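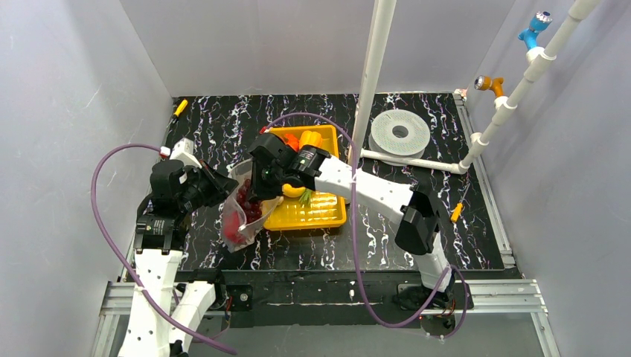

Two-arm cell with a plastic bag between the grippers and a tray of produce alongside.

The Callodside bagging fault was a recurring failure in a two-arm robot cell used for packing loose fruit and vegetables into plastic bags. It was recorded at the Callodside test site during long unattended runs of the Imai control software. The fault caused one arm to stay closed on the bag after it had been told to let go, while the second arm carried on with its next movement. In most cases the bag tore. In a smaller number of cases the arms pulled against each other until a joint stopped on overload.

The fault is also known as the late release fault, the name used in the Saddale safety notes. It led to changes in the way two-arm cells at the site check that a gripper has opened before the other arm moves.

Background

Bagging is a common task for testing pairs of robot arms. A thin plastic bag has no fixed shape, it clings to itself and to the fingers that hold it, and clear plastic is hard for a camera to pick out. One arm usually holds the mouth of the bag open while the other lifts items from a tray and lowers them in. The arms have to work within a few centimetres of each other, and for part of each cycle both may be touching the bag.

The cell at Callodside was built by Skadden, a small maker of test benches. It had two arms fixed along the front edge of a shared tabletop, each with a two-finger gripper. The same bench was used for other handling work, including turning taps on a pipe frame, and fittings for those tasks were often left in place during bagging runs.

Each arm had its own controller. The Imai software sat above the two controllers and passed commands to them in turn. It had no direct reading of the force in the fingers. Instead, it judged whether a gripper was open or closed from the position reported by the finger motor.

The fault

A normal cycle ended with both arms on the bag. The left arm held one side of the opening, the right arm closed on the other side, and the two lifted the bag together and set it down upright. The left arm then released and moved back, and the right arm returned to the tray.

When the fault occurred, the left gripper did not open. The software nevertheless recorded it as open and sent the command for the right arm to move. The right arm, still holding its side of the bag, drew the plastic tight across the table. If the bag was light, it split along the seam and the contents rolled out. If the bag was heavily loaded or the plastic had been gathered into a thick fold, it did not tear at once, and the strain passed into the wrists of both arms.

The first reports described the fault as a gripper jam, and the fingers of the left arm were replaced. The new fingers made no difference. A later run of 1000 cycles, with tray contents changed between batches, produced the late release 50 times. The failures were not evenly spread. They came mainly in the second half of the run, and often in groups of two or three close together.

Cause

The cause was found to be a combination of an old position reading and a short time limit.

Finger positions were sent from each controller over the same link as the arm positions. When both arms were moving, the link became busy and finger readings could arrive late. The software was written to wait 200 milliseconds for a fresh reading. If none came, it used the last position that had been commanded in place of the last one that had been measured. A gripper that had been told to open was therefore treated as open, whether or not its fingers had moved.

On its own, this would usually have done no harm, as the fingers would have opened a moment later. A second fault in the left controller made matters worse. If an open command arrived while the wrist was still settling after a lift, the controller put the command aside and did not always return to it. The longest delay measured was 855 milliseconds. In other cases the command was dropped altogether and the gripper stayed closed until the cell was reset.

The grouping of failures was put down to the link, which slowed when run logs were being copied to storage.

Damage and safety

No injuries were recorded. Damage to the cell was limited to a cracked wrist cover and worn teeth in one elbow drive. Spilled produce was a nuisance in itself, because round items came to rest against the arm bases and stopped later runs.

The Saddale safety notes treated the fault as more serious than the damage suggested. At that time, staff cleared a torn bag by pausing the cell from the control screen and reaching in. A pause stopped new movement commands but did not cancel a gripper command that had already been put aside. On at least one occasion the left gripper opened during a pause, while the plastic was still under strain, and the freed bag whipped across the bench. The notes advised that the pause function should not be used as protection for hands inside the cell, and that power to both arms should be cut before anything was removed.

Changes made

The Imai software was altered in September. A missing finger reading is now treated as a fault, and both arms hold position until a measured value is received. The left controller was given a correction so that a delayed open command is either carried out or reported as failed.

A check was also added to the movement itself. After a release, the arm that has let go backs away a short distance before the other arm is allowed to move. If the load on either wrist rises during this step, the cycle ends.

The extra step makes each cycle slightly longer. Repeat runs at Callodside found no further late releases, although bags were still torn at times by fingers catching on the rim of the tray. That problem is treated separately in the site records.

See also

Gripper
Collision detection
Emergency stop
Bin picking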